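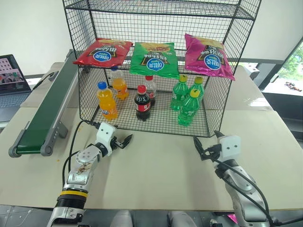

Regal auffüllen mit zwei Armen: Demos kopieren oder Posen planen?

Forum > Manipulation > Methoden und Ergebnisse

uvitz_tom
Erstellt: 2. Juli 2019
Ich sitze an der Auswertung für unseren Regalversuch und hätte gern Meinungen, bevor ich den Abschnitt zur Methode schreibe. Aufgabe: Getränkeflaschen in ein Drahtregal stellen, sortenrein gruppiert, dazu Chipstüten oben auf die vordere Kante. Zwei Arme, je ein Greifer, Kopfkamera. Die Policy ist per Imitation gelernt, 408 teleoperierte Durchgänge seit Februar. Die Vergleichsmethode ist klassisch: Pose schätzen, Griff wählen, Bahn planen.
Bei den Flaschen liegt die gelernte Policy vorn, bei den Tüten ist es durchwachsen. Gewertet wird pro Objekt, getestet wurden 33 Aufstellungen, die im Training nicht vorkamen. Reicht das für die Aussage, dass Imitation hier die bessere Wahl ist?

Greifbacke
Nein. 33 Aufstellungen sind wenig, wenn du drei Flaschensorten und die Tüten zusammenwirfst. Rechne die Quoten getrennt aus und gib Intervalle an. Außerdem: Wie gut ist deine Vergleichsmethode? Durchsichtige Flaschen sind für Tiefenkameras ein bekanntes Problem. Wenn die Posenschätzung an den grünen Flaschen scheitert, misst du den Sensor und schreibst »Imitation« drüber.

uvitz_tom
Guter Punkt. Die meisten Fehlschläge der klassischen Variante liegen tatsächlich bei Grün. Cola ist dunkel und hat ein rotes Etikett um die Mitte, da kommt die Schätzung gut hin.

Yogesh Prajapati
Wir hatten das gleiche Bild bei Gál, allerdings mit Reinigungsmitteln. Abhilfe war, die Pose am Deckel festzumachen. Der Deckel ist undurchsichtig und bei jeder Sorte anders gefärbt. Danach war der Abstand zwischen den beiden Methoden deutlich kleiner. Ich würde die Vergleichsmethode so nachbessern und erst dann Zahlen veröffentlichen.

klemme9
Sehe ich anders. Wenn man die klassische Pipeline für jedes Produkt von Hand nachbessern muss, gehört dieser Aufwand in den Vergleich. 408 Demos sind auch Aufwand, klar, aber den kann jemand nach kurzer Einweisung leisten.

Greifbacke
Dann soll er beide Aufwände in Stunden angeben. Ein Vergleich gegen eine absichtlich dumme Baseline bringt niemandem etwas.

uvitz_tom
Absichtlich war da nichts. Stunden habe ich für die Demos protokolliert, für die Pipeline leider nicht.

m_seidl
Frage zum Gitter: Wie stellt ihr die hintere Flasche rein, wenn die vordere schon steht? Bei uns ist der Greifer immer am Draht hängen geblieben. Wir haben eine Zikon-Kraftmessdose am Handgelenk und brechen bei Kontakt ab, das kostet aber viel Zeit.

uvitz_tom
Die Reihenfolge kommt aus den Demos, hinten zuerst. Vorgegeben haben wir sie der Policy nicht. In 28 von 33 Testläufen hat sie sich daran gehalten. In den übrigen fünf stand vorne schon etwas, dann geht sie seitlich vorbei und berührt dabei manchmal den Draht. Kraftmessung haben wir keine.

Yogesh Prajapati
Diese fünf würde ich einzeln auswerten. Da sieht man mehr als in der Gesamtquote.

klemme9
Und die Tüten? Die sind für mich der interessante Teil – eine weiche Verpackung kann man mit einer starren Pose sowieso nicht beschreiben.

uvitz_tom
Bei den Tüten ist schon das Kriterium strittig. Sie hängen kopfüber vorn über dem Draht, und wie tief, das schwankt. Im Bild sind es Rot, Grün und Magenta, die grüne hängt am tiefsten. Ich habe das als Erfolg gezählt. Mein Betreuer möchte, dass nur gleich hohe Tüten zählen.

Greifbacke
Da hat er recht. Ein Kriterium, das man nach dem Versuch festlegt, ist keins.

uvitz_tom
Es stand vorher fest: »Tüte bleibt nach dem Loslassen neun Sekunden hängen.« Von der Höhe war keine Rede.

klemme9
Dann bleib dabei und gib die Höhe als zweite Messgröße an. Nachträglich verschärfen ist genauso unsauber wie nachträglich lockern.

Greifbacke
Einverstanden, wenn beides in der Tabelle steht.

m_seidl
Läuft das Förderband bei euch mit, oder greift ihr im Stand? Wir haben mit dem Clatell-Treiber Verzögerungen, die jede gelernte Bewegung kaputt machen.

uvitz_tom
Im Stand. Mit laufendem Band haben wir noch keine brauchbaren Daten, das kommt nicht in den Bericht.
Ich mache es jetzt so: Quoten nach Sorte getrennt, Vergleichsmethode mit Deckelerkennung neu laufen lassen, Hänghöhe als eigene Spalte. Die Aufstellungen sind gespeichert, ich kann also dieselben 33 noch einmal nehmen.

Yogesh Prajapati
Nimm zusätzlich ein paar neue dazu. Sonst passt du die Deckelerkennung an genau diese 33 an.

uvitz_tom
Mache ich. Tabelle stelle ich hier rein, sobald sie fertig ist.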